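July
Posted by Nesrin Demirtaş
Print | E-mail

I gave up on wall-to-wall carpet in the bedroom and pulled it out last month. The room is small, and I had it up in 5 hours, tack strips included. The floorboards underneath need sanding, but they are sound.

The hallway is next. My sister Zerrin wants carpet there again for the noise, and I have come around to her view. We looked at samples at Toprak and took seven home.

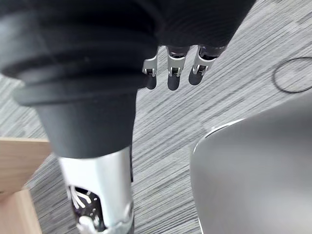 Plain colors are out for the hallway. Our old beige one showed every crumb, and I vacuumed it more than any other room. A gray stripe like the one on this floor would suit us better, and it would go with the doors. The quote for the hall and the stairs came to $422, fitting included. I will order after the painting is done.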